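Sturine puts robot arms on the folding bench at its Trarkwood laundry, and gives the staff back their elbows

For release in October

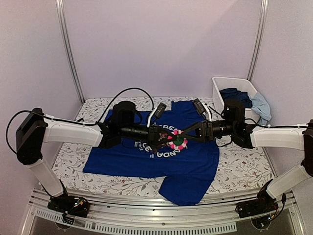

Sturine, the workwear and uniform laundry, has begun using pairs of small robot arms to handle T-shirts at its Trarkwood site. The company is pleased to announce that they are slower than everyone who works there.

The arms run on Drurora, a control system set up for the laundry by the automation firm Ruggiero. They work in enclosed cells at the end of the folding hall, and their job is the dull one: plain T-shirts, one after another, laid flat and folded. On a good shift a cell gets through up to 878 of them. On a bad shift it meets a hooded top that has strayed into the wrong bin, and someone has to come and help.

Trarkwood employs 167 people, and 28 of them used to spend whole shifts at the folding bench. Sturine has cut no jobs to make room for the arms. Folders now do two hours at the bench and then move on to mending, checking or packing, all of which used to be done in a hurry at the end of the day. Hourly pay stays the same for those who change tasks, and goes up for those who train to look after the cells.

"I folded shirts for eleven years and my shoulders can tell you about each of them," said a member of the mending team. "I don't mind the arms. They don't talk over the radio and they have never once taken my mug."

Not all of it has gone to plan. The first week was lost to a setting that treated every sleeve as a fault. Staff also asked, quite reasonably, who would be blamed for a badly folded shirt. It was agreed that a poor fold from a cell goes down against the cell, and the folders have been enjoying this rule a great deal.

"We told people the machines would take the boring work, which is what every company says," said the site manager. "So we put it in writing, with the hours and the pay - and pinned it up by the kettle, where it would be read."

Sturine has set aside 1270 hours of paid training at Trarkwood for the coming year. Towels will still be folded by hand. The arms have been tried on towels, and the towels won.

Press enquiries: the Sturine press desk, Trarkwood, open from 9 am to 4 pm.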